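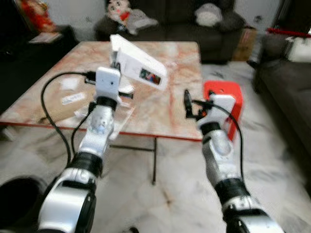
Kolář wants it noted before anything else that the cables were signed off last time and he sees no point in going over them again. Noted. They are item 1.

TWO-ARM CELL, LIVING ROOM SETUP
Inspection checklist with comments
Last updated: December 3, 2020

Inspected by: Yesenia Mendoza
Site: Kandstead, ground floor

1. Cable routing, left arm
Result: PASS WITH COMMENT
One black cable loops off the side of the gripper and down across the table, the other follows the arm. The loop is what I don't like. Anything standing on the table within reach of it can be dragged, and the little tent card is right there. The setup sheet says "adequate slack." Adequate for what? Run the wrist through full rotation both ways at low speed and watch the loop the whole time.

2. Cable routing, right arm
Result: PASS
Curves down the side of the arm. No rubbing marks found by hand. Check again at the next visit, whatever the last sheet says.

3. Joint covers and rings
Result: PASS
Wiped down, no cracks, no play when pushed by hand with power off. Hubert Kaufmann's note claims the rings "never loosen." I put a wrench on them anyway and will keep doing so.

4. Gripper fingers
Result: OPEN
Right side: the black finger was tight when I tried it. Left side: fastener torque not recorded on the last two sheets. A blank box does not mean it was done. Left open until somebody writes down a number.

5. Reach over table
Result: PASS WITH COMMENT
Both grippers reach over the marble-patterned top. Table position must be checked before every run. The floor is polished and the table has no stops under it. I was told it doesn't move. I pushed it with one hand and it moved.

6. Loose items in reach
Result: FAIL
Cardboard sheet, paper, label strip and a clear plastic piece on the tabletop. If the task sheet lists them, fine, they stay. It doesn't list the clear plastic, and a clear part near the table edge is easy to miss. List it or take it off.

7. Furniture near the right arm
Result: FAIL
Red stool beside the table corner, directly behind the gripper. Move it out or add it to the keep-out map. The map from Lurnel is for a bare floor and shows neither sofa.

8. Emergency stop
Result: PASS
Pressed 12 times from different arm positions, stopped every time. Dušan Jireš considers this excessive.

9. Service interval
Result: OPEN
The plan says 3000 hours between joint services. I asked where the figure came from and got a forwarded message with no attachment. Until I see a source, joints get looked at every 16 days.

10. Spares
Result: OPEN
Replacement cable set quoted at $399 by Trarkenum. Brisa Quintero to confirm the connectors match before we order. Last time they didn't.

Overall: not released for unattended running. Items 6 and 7 can be fixed in minutes. Items 4, 9 and 10 need paper.

Contact: cell maintenance desk, Kandstead | © 2020 Kandstead | Back to top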